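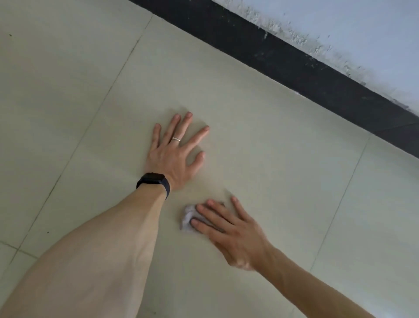 Rolling up a yoga mat so it stays straight, and where to keep it on a tile floor
Posted in Home & Storage, June 1, 2020

Nahom Lencho
I do stretches most mornings in the spare room, which has a tile floor and a dark skirting strip along the wall. When I roll the mat up afterward it always drifts to one side. By the time I get to the end, one side of the roll sticks out a couple of inches and I have to undo the whole thing and start again. It also springs open if I leave it lying down.

The mat is a Gruvley, ribbed on one side and smooth on the other. I bought it in February. Two things I would like to know. How do you get it to roll straight, and is it all right to leave it leaning against the wall? The paint is already in poor shape low down and I don't want to make it worse. I would also like to hear what people use to clean the ribbed side, as it collects dust.

Tsehay Gebreyes
I had the same trouble until I started using the wall as a guide. Lay the mat flat with one long side against the baseboard. Kneel at one of the short ends and fold the first few inches over tightly, then roll along the wall. Keep that end of the roll close to the baseboard the whole way. If it starts to pull away, stop and back up half a turn. It is much easier to fix early than late.

Keep both hands on the roll and press down as you go. Most people roll too loosely at the start, and a loose center is what makes the ends wander later.

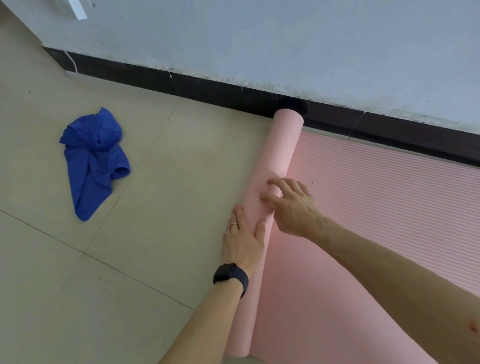
Rolling alongside the baseboard, both hands on the roll.

For the springing open, I use two wide elastic straps, one near each end. Mine came from Tramon but any strap will do as long as it is not narrow. Thin rubber bands leave dents in the foam. The strap that came with my first mat was too short to go around it -- I gave up on it after a week.

As for cleaning, sweep the floor first. Grit on the tiles gets pressed into the ribs and is hard to get out again. Then wipe the mat with a damp cloth and a drop of dish soap, going along the ribs and not across them. Wipe again with plain water and let it dry flat before you roll it. I do this every two weeks or so. I tried the Flalleck mat spray and could not tell the difference from soap.
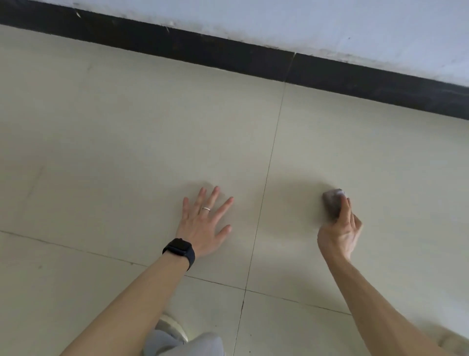

Can the mat be left leaning against a wall with flaking paint?
It can, but loose flakes will stick to the foam and the end of the roll may rub off more paint. Scrape and brush the loose bits first, or stand the mat in a corner where the wall is sound.

kandpal_fan
just roll it and shove it under the bed. mine has been there for 3 years, no straps, works fine

Nahom Lencho
Thanks. I tried it along the wall this morning and the ends came out nearly even. It took two tries because I let it drift in the middle. I will look for wider straps. Under the bed won't work for me, there are drawers there.

Tsehay Gebreyes
Glad it helped. If the drawers are long enough you could put it in one of those -- just measure the roll with the straps on.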